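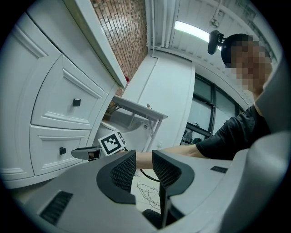

Leaning in and reaching across. Short sleeves are fine for indoor work.

Packing and Tidying Assistant (part time)

Stutis, Rurnden
Reference number: 643
Hours: 70 percent of full time
Apply by: 07/01/2020
Contact: Selina Steiner, staffing office

Stutis is looking for a Packing and Tidying Assistant to join the household team in Rurnden. We pack up rooms before a move, unpack them afterward, and tidy homes where the owner needs another pair of hands. Most of our customers are older people moving to smaller apartments and families between rentals. We also do a smaller number of jobs for landlords who need a furnished unit put back in order between tenants.

The position is permanent after a trial period. Training begins in the first week of October.

About the work

You will work in a pair, usually in one home per day. The lead assistant meets the customer, walks through the rooms with them and writes the job sheet. You start once the job sheet is signed. On a packing job you clear shelves, drawers and closets, wrap what needs wrapping, and fill boxes by room. On an unpacking job you do the same in reverse and put things where the customer wants them, even if you would have put them somewhere else.

Tidying jobs are more mixed. You may spend a morning picking things up off a floor, sorting them into keep, donate and throw out, and returning the keep pile to its shelves. The customer makes the decision on every item. If the customer is not at home, anything you are unsure of goes in the "ask" box and stays in the house.

A lot of this is done bent over or on your knees. You reach under beds, across tables and into the backs of low cabinets. Applicants often expect the lifting to be the hard part. The people on the team will tell you it is the bending, so please think about that before you apply. We provide knee pads and ask that you wear them on hard floors.

Your duties

Pack and unpack kitchens, bedrooms, living rooms and storage closets
Wrap glasses, plates, lamps and framed pictures
Label each box on the top and on one long side, with the room and a short list of contents
Pick up, sort and put away items on tidying jobs
Take apart and put back together simple shelves and bed frames
Sweep or vacuum each room before you leave it
Carry boxes to the door or the loading area
Fill out the end-of-day page of the job sheet and note any damage, including damage that was there when you came in
Keep the van stocked with paper, tape and flat boxes from the Haslinger storeroom

You will not be asked to move pianos, large appliances or anything that needs to be disconnected from gas or water. We have a separate moving crew for those. You will also not be asked to do deep cleaning. If a customer asks you for it, refer them to the office.

What we need from you

You can stand, kneel and bend for most of a shift
You can lift a packed book box by yourself
You can read and write English well enough to label boxes and fill out a job sheet
You are careful with other people's belongings and do not talk about them outside of work
You can follow a packing plan that somebody else wrote
You arrive on time at a different address each day
You are at least 18 years old

Experience in moving, housekeeping, warehouse work or retail stocking is helpful but not required. Several people on the current team came from jobs that had nothing to do with packing. A driver's license is a plus. If you have one and are willing to drive the van, please say so in your application. We can also use assistants without a license, as the lead assistant normally drives.

Allergies: many of our customers have cats or dogs, and some closets are dusty. Tell us ahead of time if this is a problem. We can keep you off certain jobs but not all of them.

What we offer

Paid training, including the days you spend watching
A fixed monthly wage at the 70 percent rate, so your pay stays the same in slow months
A bonus of $500 after you complete the trial period
Paid travel time between the Rurnden office and the customer's home
Work shirts, gloves and knee pads
A schedule sent out two weeks ahead

Wages are set by our pay scale and depend on experience. We will tell you the exact amount on the phone before you come in, so you can decide if it is worth the trip.

Training

Training lasts 5 days and is led by Heidrun Lehner. It takes place in the practice room at our Haslinger storeroom, with one day at a customer's home in Rurnden. You will practice wrapping, box filling and labeling, and then clear and reset a room with a partner. Heidrun will show you how she wants plates packed (on edge, paper between each one, heavier ones at the bottom). Please pack them that way on the job too, as the next team to open the box will expect it.

There is also a session on working bent over: where to put your feet, when to kneel, how far to reach before you move your whole body closer. Wear clothes you can move in. A plain T-shirt and long pants are best. Leave rings and long necklaces at home, as they catch on things and scratch furniture.

No test is given at the end. You and Heidrun talk about how the week went and which kinds of jobs suit you.

Typical day

You meet your lead assistant at the Rurnden office, load supplies and drive to the customer. Packing jobs begin with the rooms used least, such as a spare bedroom or a storage closet. The kitchen is done last so the customer can use it. Lunch is half an hour, and you should bring your own. Please do not eat in the customer's kitchen, even if they offer. Coffee or a glass of water is fine.

In the afternoon you finish the open boxes, stack them against one wall with the labels facing out, and sweep. The customer walks through with the lead assistant and signs. Any supplies left over go back in the van, apart from a roll of tape and a few flat boxes that we leave for last-minute things.

Some jobs are in Skutska. Those days are longer and the extra time is paid. Skutska jobs are shared among everyone on the team.

How to apply

Write to Selina Steiner at the Stutis staffing office in Rurnden and put the reference number on your letter. One page is enough. Please include:

Your name, phone number and the best time to call
Your past jobs, with the most recent first
Whether you have a driver's license
The earliest date you could begin, if October does not work for you
The name of one person we may call, such as a former supervisor or a teacher

You do not have to send a photo or school records. If your English is better spoken than written, you can leave a message with the office instead and Selina will call you back and take your application over the phone.

We will contact everyone who applies, including those we do not invite. Interviews are held at the Haslinger storeroom and take less than an hour. Part of that time is spent packing a box with one of the team, so come dressed for it. You are welcome to look around the storeroom and ask questions while you are there.

Applications that come in after the closing date will be kept on file for the next opening unless you ask us to discard them.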